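Block Storage at the Caretau Workshop
Project report, Suleiman Olaniyan, September 2018

My task was to decide how the workshop should keep its long blocks, a question that had apparently waited until I was free. Until July they lived in a drawer with the tape, and sorting them took longer than using them. I compared 2 arrangements: an open metal bin, and a lidded tub called the Millia.

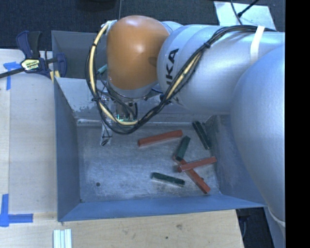
The lid of the Millia went missing in the first week, which simplified the comparison. Red and green blocks share the grey bin without trouble, as anyone can tell them apart by looking in. I had drafted a labelling scheme and have withdrawn it.

I logged 169 retrievals over 3 weeks. The bin was quicker, though noisier when people throw things into it. My supervisor has asked for felt.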